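跟做桌子的人聊了一下午桌子

14/09/2025

我搬了三次家，每次都换书桌，每次都买错。要么太高，肩膀耸着写字，要么太深，靠墙那一截永远堆着充电线和过期的信。所以朋友跟我说Korkness有个人专门做实验室和学校用的工作台，做了大半辈子，我第一反应是：我要去问问他，我到底错在哪儿！

这个人叫Jaime Baptista，今年60岁，作坊开在一条下坡路的尽头，门口挂着Zetano的牌子，字母掉了漆，远看像另外一个词。我到的时候他正在跟人打电话吵一车板材的事，冲我摆摆手，示意我自己找地方坐。问题是满屋子都是桌子，一把椅子也没有。后来我就坐在一张还没装抽屉的台子上跟他聊完了全程（他说没事，“坐不塌的桌子才敢卖”）。

我先问他怎么入的行。他说他父亲是修船的，他自己十几岁开始学木工，最早做厨房柜子，做得很烦。“厨房那个活儿，客户天天变主意。今天要白的，明天看了邻居家的，又要绿的。”后来有一年，镇上的中学要换化学教室的台子，找不到人接，他接了。“我那时候根本不懂什么叫实验台，就照着旧的量，量完回来画，画完拿去给化学老师看。”

那位化学老师叫Arnaldo Caldeira，现在已经退休了，隔三差五还会来作坊喝咖啡。我运气好，聊到一半他真的推门进来了，手里拎着一袋面包，听说有人采访，立刻把外套脱了坐下（他坐的也是桌子）。

“他第一张图画得很漂亮，”Caldeira老师说，“可是学生坐下来，膝盖没地方放。”

Baptista马上不服气：“旧台子也没地方放啊！”

“所以我们才要换嘛。”

两个人为这件事又争了好一阵，我在旁边啃面包，觉得这一趟已经值了。

说回正题。我把我的三张失败书桌讲给Baptista听，他听得很认真，中间还拿铅笔在废板子上画了几笔。他说大部分人买桌子只看长度，进店第一句话就是“我要长的”，其实长度最容易对付，屋子有多长，桌子顶多就多长。难的是高度和深度。

“你站着用还是坐着用？你写字还是看屏幕？你左撇子还是右撇子？这些没人问你，你就自己问自己。”

我说我大部分时间坐着打字，偶尔站起来剪纸样（我业余做衣服，手艺一般，热情很高）。他说那你就别指望一张桌子全管了。坐着打字的桌子，胳膊肘放平，手腕不要往上翘，差不多就是那个高度。裁布要站着，台面得高出一截，不然腰受不了。他让我站到旁边一张高台子前面比划了一下，我一伸手就明白了，原来我这几年腰疼全是自找的。

我又问深度。他说实验室的台子有个老毛病，靠里面那一条最后都变成仓库。“瓶子、架子、没人要的说明书，统统往里推。推到够不着为止。”他年轻时做过一批特别深的，觉得气派，结果去学校回访，发现学生都要半趴在台子上才拿得到后面的东西，有个孩子的毛衣袖子还蹭进了水槽。从那以后他量深度就用自己的胳膊量，再请个子最小的老师也来量一遍。 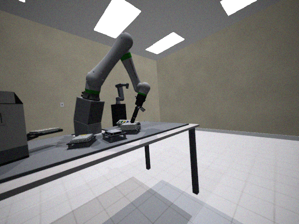 实验室长桌与白色机械臂，渲染图。

台面材料是他最爱讲的一段，我录音里这一段最长，中间还夹着一只狗的叫声。那只狗叫Mota，毛色像烤糊的吐司，整个下午都睡在刨花堆里，只有听见砂纸声才抬头。

Baptista说学校来订货，最常问的就是“耐不耐脏”。他不喜欢这个问法。“脏有很多种。墨水的脏，油的脏，碱的脏，热锅底下那一圈的脏。你得告诉我你们怎么弄脏它。”化学教室他推荐密实的板，边上一定要封好，水从边缘进去，里面一鼓，就没救了。美术教室他反倒劝人用实木，脏了可以磨，磨完又是一张新的，况且有颜料印子的桌子孩子们更敢用。

“新桌子放在美术教室里，头一个星期谁也不敢画画，”Caldeira老师插嘴，“都在铺报纸。”

实木台面他用一种叫Drestov的木油，味道有点像核桃，我凑上去闻了半天。他说上油要薄，一遍一遍来，急了就会发黏，夏天尤其难伺候。七月那会儿热得厉害，有一张餐桌他上完油，晾了好几天摸上去还是粘手，客户来催，他只好请客户自己摸。客户摸完一句话没说，回家等着去了。

我问他有没有做坏过。他笑了好久，然后从抽屉里（别人订的抽屉，他先拿来放东西）翻出一本账簿，指给我看一笔2,559欧元的单子。那是一张给牙科技工室做的台子，尺寸、材料、抽屉，样样都对，送到楼下才发现进不了楼梯间的拐角。他们试了竖着抬、斜着抬，最后在院子里把它锯开，抬上去再拼。“拼缝现在还在，我每次去都看一眼。”他说客户倒是无所谓，缝上面摆了台咖啡机，早就看不见了，是他自己过不去。

现在他接单，除了量房间，还要量门、量走廊、量电梯。我家那张最深的书桌当年也是从窗户吊进去的，我没好意思告诉他。

聊到灯光，我本来没打算问，是他主动提的。他说很多人花大价钱买了桌子，然后把灯装在自己背后，一坐下，影子全落在手上。他去别人家里装桌子，装完总要坐下来写几个字试试，影子不对就劝人家换个方向。有的人听，有的人不听。他妹妹就不听，他每年过节去吃饭都要唠叨一次，他妹妹每年都说桌子转过去就看不见院子里的柠檬树了。我觉得他妹妹说得也有道理！

还有桌子下面。我从来没想过桌子下面有什么可说的，他能讲半个钟头。横档放在哪里，脚才有地方踩；电线从哪里走，扫地的人才不会骂；抽屉底下要留多少空，跷二郎腿才不会磕膝盖。他蹲下去让我看一张旧台子的底面，上面全是口香糖印和铅笔写的名字，是从Caldeira老师以前的教室里拆回来的。作坊收旧台子，能修就修，不能修就拆了做凳子。

“这个名字我认得，”Caldeira老师也蹲下来了，扶着膝盖，蹲得很慢，“现在在邮局上班。”

我问他们收不收那种普通人家不要的书桌，比如我的。Baptista问是什么板的，我说了，他沉默了一会儿，说可以拿来垫油漆桶。

临走前我还是问了那个最俗的问题：如果只能给一条建议呢？他想都没想，说买之前先用纸箱摞一个出来，用上一个礼拜。高了就撤一层，矮了就垫本书，用舒服了再拿尺子量，拿着尺寸去买或者去订都行。他自己家里的桌子就是这么定下来的，那张桌子用了13年，他太太在上面报税，他在上面吃早饭，谁也没嫌弃过。

我说那我可以找你订吗。他翻了翻本子，说要等，前面还有一所小学和一个做标本的工作室。我说我等。他就问我房间多大，我报了数，又问我门多宽，我答不上来。

回家以后我先量了门，又从楼下超市要了一堆纸箱，现在就趴在纸箱上写这篇东西。高度我已经改过好几回，长度留了将近200厘米，这样裁裤片的时候不用再折。昨天晚上我把杯子放在两只箱子的接缝上，茶洒了一键盘，所以中间有几段是用手机打的，错字请多包涵。

Caldeira老师让我带一句话：他那天带的面包是坡上那家买的，早上去才有带芝麻的。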